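Teaching by the Handful

Prumlow's dish-handling project began with a teleoperated arm. An operator sat at a desk with a leader arm, the follower copied each joint angle, and a day of work in July produced 84 usable demonstrations of a bowl being lifted and set down. Most of the day went on resets, and on waiting for the follower to settle after every large movement.

Ingrid Villanueva, who runs data collection at the company, moved the work to hand-held grippers soon afterwards. The operator carries the end effector, a camera on the tool records what the fingers do, and the arm stays in the laboratory until there is a policy to run on it. Collection now takes place in ordinary kitchens, at the height and pace of somebody putting the crockery away.
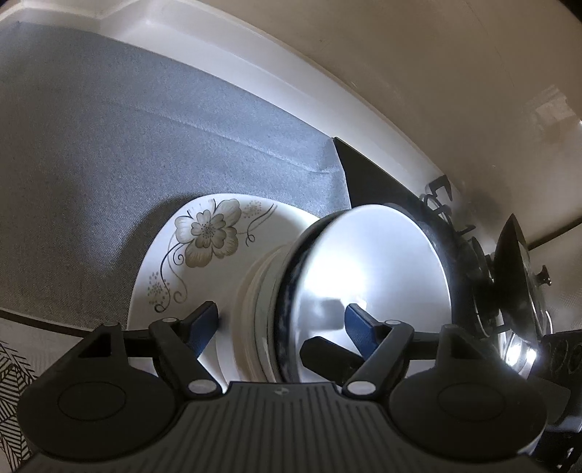 Stacks are the hard case. A single plate on a mat has one obvious edge and a fairly predictable response when it is pinched. A stack offers several edges close together, and the fingers have to commit to one of them. With a flowered plate at the bottom, white rims above it and a shiny round lid near the top, the policy has to find a graspable edge among surfaces that do not look alike. The lid is awkward for the vision model in particular, as bright streaks on metal shift with every small change in viewpoint. Villanueva's team records such stacks at several tool angles and throws away very little.

Pose recovery is the other cost. A teleoperated arm reports its own position from encoders. A hand-held tool has to be located from its video and inertial data, and plain walls give the tracker little to hold on to. Prumlow runs its recordings through a pipeline called Hatetti, which rejects any episode where the estimated path jumps by more than 12 millimetres between consecutive frames. In the first kitchen the rejection rate was 14 per cent. Slower wrist turns brought it down, although they also made the demonstrations less like normal handling.

Operators tend to develop habits. One will always approach a bowl from the same side, another will hesitate before closing the fingers, and a policy trained on either will reproduce the hesitation faithfully. The written protocol therefore fixes only the start and the finish of an episode. Grip point, approach angle and route are left to the operator, and operators swap over during each session.
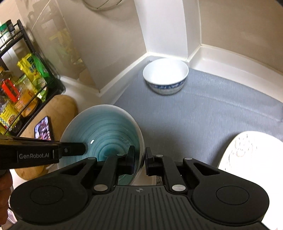 The protocol is less relaxed about speed. Voltmont, which supplies the arm used for evaluation, sets a joint velocity limit that a human wrist can exceed without effort. Episodes that the arm could not follow are slowed in software before training, and those that would still require an impossible elbow position are removed. Villanueva would prefer to give operators an audible warning during recording – a prototype exists, but it sounds too late to be of much use.

Teleoperation has kept a place in the programme. The current training set holds 312 hand-held episodes from one kitchen, with a smaller group recorded on the arm itself to correct for differences in grip force and response time. Sepúlveda, the control package that runs the policy, treats the two sources separately and gives more weight to the arm data in the last few centimetres before contact.

The next round will cover nested bowls, with evaluation on the Voltmont arm to follow once the slowed episodes have been checked by hand.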